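Reading Aloud in the Middle Grades: Student Project Report
Buseldale School, Library Studies Elective

Our group studied how students in grades five through seven choose books for themselves, and whether hearing a first chapter read aloud changes that choice. The project ran through February in the school library.

We selected 37 titles, most of them middle grade novels, with a smaller number of graphic novels and nonfiction books. Each title was entered in Prisodeck, the card-based catalog used by the library. 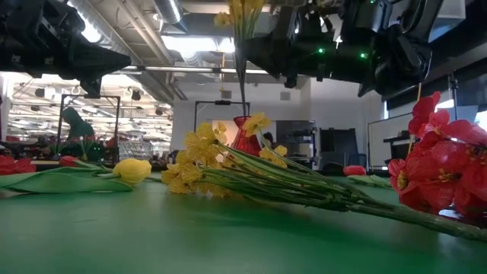 Students were invited to a short reading at 12:30 p.m. and could then borrow any title on the list. We recorded 111 loans. Fantasy and mystery were borrowed most often – a result that matched our first survey.

The survey form was adapted from the Gastesa reading questionnaire. We removed 4 items that were written for adults. 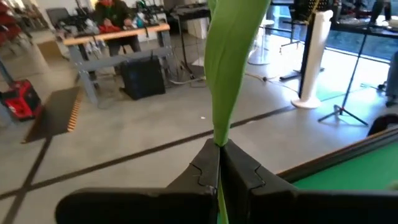
How were the books for the read-aloud sessions chosen?
Titles were drawn by lot from the project list, and any book over 250 pages was limited to its opening chapter.

Borrowing records showed that the titles read aloud left the shelf sooner than the others. Nonfiction was the exception, and students told us they preferred to browse those books on their own.

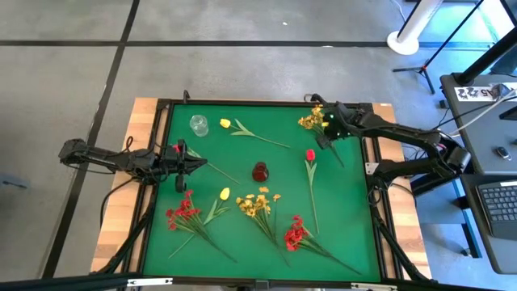
The second survey was shorter and was completed in homeroom. Several students asked for sequels, which the library did not own at the time. A list of these requests was given to the Mondal Book Fund along with a copy of our loan records.

Further work should include picture books, as younger students were not part of this study.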